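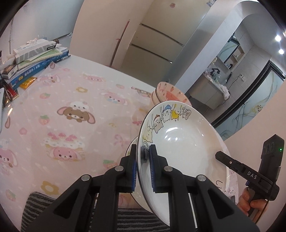

Last month something happened in our street in Vurport, and I am still thinking about it, so I write it here.

Somebody left a dog in the stairwell of the building next to ours. It was tied to the heating pipe on the ground floor with a piece of washing line. There was a bag with dry food beside it and no note. The woman from the second floor found it at 4 in the morning, when she was going to her shift at the bakery, and she called the police. I woke up from the barking and went down in my slippers.

Two officers came, quite young, and they were kind to the dog but they did not know what to do with it. The shelter in Lutard takes animals only from 8. So the dog stayed with us in the hallway, on my old coat, and we waited. It was a brown female with a gray nose, not a young dog. She did not bite anybody and she ate everything that we gave her.

By lunch the whole street had decided who did it. People said it was the family who moved out from the yellow building the week before. They wrote it in the neighborhood group, with the surname, and one man even put there the new address. I will not repeat the name. I did not write anything, and I am a little ashamed of this — I only read it and put the phone away.

The next week the local paper printed a short piece. The police had found the owner, and it was another person, an old man from the other side of the river who had to go to the hospital for a long stay. He asked a relative to take the dog to somebody he trusted. The relative tied her in the first open building. He must pay a fine now, and the paper says he told the police he was in a hurry. I do not know what I think about such an answer.

In the group somebody put the article, and under it there were many sad faces. The message with the address was deleted. I did not see any apology to the family, maybe they got it in private. I hope so.

I also want to say that I understand a bit how a person can come to this. When my mother was ill, we had two cats and no plan for them, and I called everywhere and heard "no" everywhere. But there is a bell on every door in that building. He could ring one.

The dog is still at the shelter in Lutard. They call her Finulel, I did not ask what it means. I was there two times and she remembers my coat, or the smell of it. My husband says our apartment is too small. We are going again after the holidays, both of us.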